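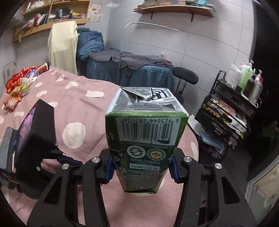
4.2 Prop continuity and viewer recall in ensemble comedy

The second study tested whether viewers of low-budget ensemble comedies retain the state of hand props across a cut, and whether retention depends on the size of the cast on screen. Earlier work on continuity errors has mostly used drama, where the camera tends to rest on an object before it matters to the plot. Comedy is cut faster and the prop is often secondary to a line of dialogue. We therefore coded each prop for two kinds of feature: state, meaning any change that follows from use, and surface, meaning print, colour and labelling. A drinks carton such as the one in Figure 3, green, with its silver foil top crumpled and torn open and a barcode on its face, would receive one state code (opened) and three surface codes (main colour, foil, barcode). Text was coded as a single surface feature whatever its length, and mirrored lettering was given a separate flag, as it may point to a flipped shot.

Figure 3. Green beverage carton with torn foil top, held between two blue pads.

The material came from the feature comedy Clidusari, supplied by its distributor, Volarov, in an uncompressed transfer. Two coders, Pawlak and Bakilana, worked through the film separately and marked every cut across which at least one hand prop stayed in view. This gave 889 cuts. Cuts in the title sequence and the closing musical number were then removed, together with those in which the prop was blurred on either side. From the remainder, 347 were kept for the recall test. Disagreements on state codes were settled by a third coder (Eze), who had not seen the film before. Disagreements on surface codes were more frequent and fell mainly on labels seen at an angle. We return to these in Section 5.

Viewers were 200 adults recruited through the Brorker panel. Each watched 30 short extracts drawn at random from the retained set, with sound, and after each extract was asked whether the prop had changed. Half of the extracts were shown as released. In the other half the second shot was replaced by an alternative take in which either the state or one surface feature differed. Responses were given on a two-button pad — no confidence rating was collected, as piloting had shown that it slowed the session and led to fatigue.

State changes were detected more often than surface changes, and this held for both small and large casts. The effect of cast size was confined to surface features: with four or more speaking actors in shot, detection of a changed label fell close to the false alarm rate. Viewers who reported having seen the film before were no better than the rest. This agrees with the account given by Blackburn and Nowakowski, in which repeated viewing strengthens memory for dialogue while leaving memory for objects largely as it was. It is harder to square with the D'Amico model, which predicts a gain for both.

One limit of the design should be noted. The alternative takes were those that happened to survive, and they were not balanced for the length of time the prop was on screen. A regression with screen time as a covariate left the main effect of feature type in place but reduced the interaction with cast size. The values are given in Table 6.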